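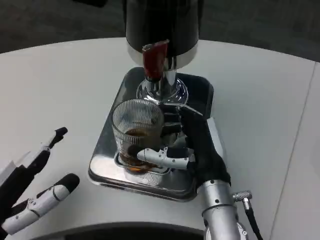
The Second Life of the Small-Town Coffee Counter

By Jolene Quinlan
September 18, 2022

The first thing you hear at Bellamy is the screen door, and the second is someone telling you to sit wherever you like. I sat at the counter, of course. I always sit at the counter! It's the best seat in any coffee shop, and for a long stretch of my adult life it was getting hard to find one.

You probably remember the years I'm talking about. Shops were all communal tables and armchairs, with a pickup shelf by the door where your name was called (or something close to your name) and you were gone before the lid was on straight. I drank plenty of good coffee in those places. I also don't remember talking to a single person in most of them.

So when a reader wrote to me about Trurkwood, a river town with three coffee counters on one street, I put it on the calendar and drove out in April with a notebook, an overnight bag and far too much optimism about how much caffeine a person can handle before noon.

Bellamy is the oldest of the three. It opened as a lunchroom for the mill across the road, and when the mill closed the lunchroom hung on with pie and a breakfast menu that hasn't changed much. Denise Heywood bought it after working the grill there through most of her twenties. She kept the stools and the pie. What she changed was the coffee, and she did it slowly enough that the regulars had time to get used to it.

"I started with one pot," she told me, wiping down the pie case while we talked. "The old coffee was in one pot and the new coffee was in the other, and I let people pick. I didn't say a word about it. After a while I was throwing out the old stuff every afternoon, so I quit making it."

The new stuff comes from Dorkura, a roaster two counties over that works out of a former feed store. It's a medium roast, a little sweet, with the kind of flavor that holds up under cream. I had mine black and then had another one with cream just to check, and I'm happy to report that both are wonderful. Heywood changes her beans with the seasons, but she doesn't put the farm names on the board. If you want to know, you ask, and then you'd better have some time, because she'll bring out the bag and let you smell it.

That's the part I loved most. At a counter, the information travels by mouth. The man on my left had the whole history of the bridge repair. The woman on my right was reading a library book about bees and was willing to be interrupted. By my second refill I knew where to buy tomato starts, which road to avoid, and who in town could fix a zipper.

Walk downhill from Bellamy and you reach Gakport, which couldn't look more different. It's bright and narrow, in what used to be a shoe repair shop, and the owners are a young couple who moved up from the coast and spent their first winter here tearing out a drop ceiling. The counter runs the length of the room and then bends at the window, so the people on the short side face the people on the long side. They fought about that bend. He wanted a straight run with more stools -- she wanted people to be able to see each other's faces. She won, and the bend is now where everybody wants to sit.

Gakport pulls espresso, and pulls it well. There's a short menu and a bowl of hard-boiled eggs, which I thought was strange until I ate one with salt and hot sauce alongside a cappuccino. Please try this at home. I've done it four mornings in a row since I got back.

They're also serious about price. A regular coffee comes with a refill, and they'd like to keep it that way even as milk and paper goods go up. To make the numbers work they rent the kitchen in the evenings to a woman who bakes for weddings, and on some mornings she leaves her trimmings behind. Get there early and ask for the cake ends. I got lemon.

The third counter isn't really a shop at all. It's in the back of the hardware store, past the paint, and it has 2 stools. There's a drip machine, a can for your change and a shelf of mugs that customers have brought from home and never taken back. The coffee is hot. I wouldn't go further than that, but I stayed for the better part of an hour listening to a long, happy argument about gutters.

What makes a counter work? I asked this all over town, and the answers were more practical than I'd expected. Heywood talked about height. Her counter is low enough that a person on a stool and a person standing behind it are nearly eye to eye, and she thinks a tall bar makes customers feel as if they're waiting for service at a bank. The couple at Gakport talked about elbows. They tested their spacing with kitchen chairs and a roll of masking tape, moving the chairs in and out until two people could read newspapers side by side and still pass the sugar. A carpenter I met at the hardware store had built both a bar top and a church railing, and he said the edge matters most. People hold on to it while they talk, so he rounds his over and sands it until it feels good in the hand.

I've been running my palm along the edges of counters ever since. He's right!

There's a money side to all of this, and it isn't always cheerful. A stool earns less than a drive-through window, and a regular who stays through two refills may spend less than the price of one frozen drink. Heywood knows exactly what her slow hours cost her. She keeps the lights on through the middle of the afternoon anyway, partly for the school bus drivers, who come in between routes, and partly for herself. She does her ordering then, at the far end by the register, and she likes the company.

On my last morning I went back up the hill for one more cup before the drive. The woman with the bee book was there again, on a different book now, and she slid her plate over to make room. Heywood had rhubarb pie, the first of the year, and she cut me a slice before I'd gotten my coat off. We talked about rhubarb for a while, and whether it needs strawberries (she says never, I say sometimes), and then a delivery came in through the back and she went to sign for it, calling over her shoulder that the pot was fresh and I knew where it was.

I poured for myself and for the bee reader, and then for a man down the row who held up his cup.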